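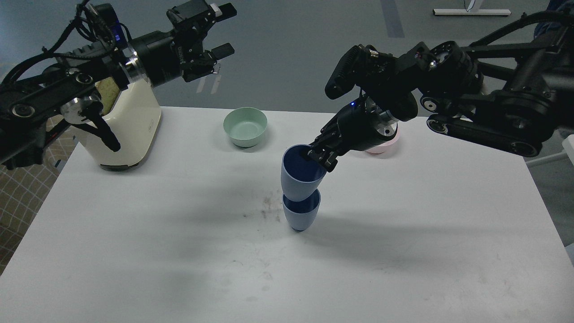

Wosura Leader Kit review: good hands, weak paperwork

80 shares | 5 comments

The Wosura Leader Kit is a pair of passive arms that an operator moves by hand while a pair of powered arms follows. It sells for $2356 without the follower arms, a computer or a table clamp. We ran it on the bimanual setup at the Breltstead bench for five days, recording demonstrations with Corkasard, the logging package that Wosura recommends and does not include.

Assembly took an afternoon. The joints are numbered, the screws are bagged by joint, and the cable for the left arm is too short if the operator sits more than an arm's length from the hub. Calibration means holding each leader in a printed pose and pressing a foot switch. It has to be repeated after every power cycle. The manual says otherwise, and the manual is for the previous firmware.

Tracking is the reason to buy this. Free-space motion follows closely enough that new operators stop looking at their own hands within a few minutes. Slow motion is better than fast motion. On quick wrist rotations the follower overshoots slightly and then settles, and the overshoot goes into the recorded data along with everything else. A low-pass filter is available in the settings. We left it on at the lowest strength.

For the test tasks we used cups, bowls and a toaster. Cup stacking is the one we would suggest to anyone evaluating a system of this type, as it exposes errors in both height and tilt.
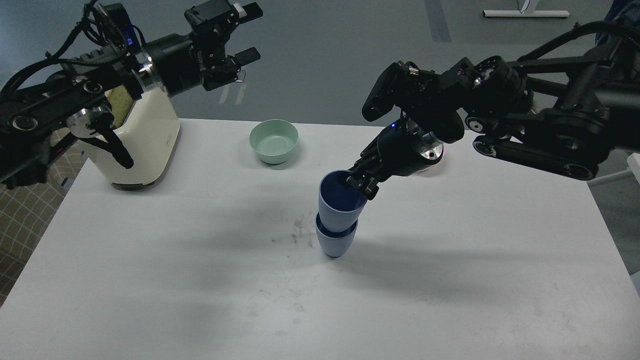
Photo: Breltstead bench tests

The usual approach is to take the upper cup by the rim. Fingers hooked over the edge hold well, but they also occupy the space the operator needs to see, and a cup that goes in tilted has to be straightened by feel. The Wosura has very little feel to offer. Force feedback is limited to a resistance in the trigger that rises with finger current. There is none in the wrist or elbow, so pressing the upper cup down into the lower one is judged by eye. Operators who had previously used the Thygesen pendant, which has no feedback at all, considered this an improvement. Operators who had guided an arm directly by its links did not.

That comparison deserves a paragraph. Guiding an arm by hand gives the teacher full contact information, and for a single arm on a rigid part it is still the better method. It works poorly with two arms, and it puts the teacher's hands and sleeves in the camera view. Remote control keeps the view clean and makes the operator work from the same limited information the policy will have later. We consider that a fair trade for tabletop work.

The toaster was harder. Bread compresses, the slot is narrow, and a finger tip that enters at a slight angle meets the housing first.
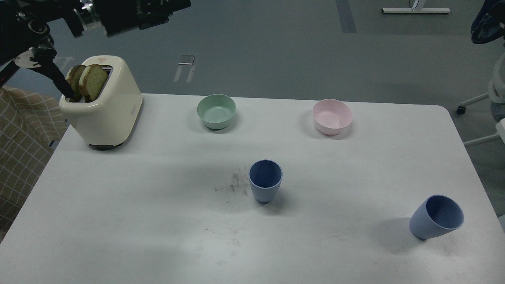

Finger tip at the toaster slot, with the bread standing proud. Cups and bowls share the table.

Here the trigger scaling matters. At the default setting the first part of the trigger travel does almost nothing and the rest closes the gripper too quickly for bread. Changing the curve from linear to progressive fixed most of it. The option is under Diagnostics, for no reason we could find.

Corkasard records both arms, the cameras and the trigger position on one clock. Discarding a bad take requires 2 key presses at the computer – a real nuisance with both hands on the leaders. Map it to the second foot switch before the first session.

Build quality is adequate. The elbow counterbalance on the right leader drifted and had to be retightened daily. Operators reported sore forearms after long sessions, mainly from supporting the leaders in between takes. A rest bar would help, and Wosura sells one separately.

Recommended for labs that already own matched followers. Anyone with a single arm should keep guiding it by hand and spend the money on a better camera mount.

Comments (5) – showing newest 3

benchrat: Same drift on our right elbow. Thread locker has held it since February.

kv_linkage: Does the progressive curve survive a firmware update? Ours reset to linear.

5th_axis: Support told us on 2nd October that the short left cable will be replaced free on request. You have to ask.

Related
Thygesen pendant: long-term notes
Choosing a foot switch for data recording
Corkasard export formats compared
Trigger curves and soft objects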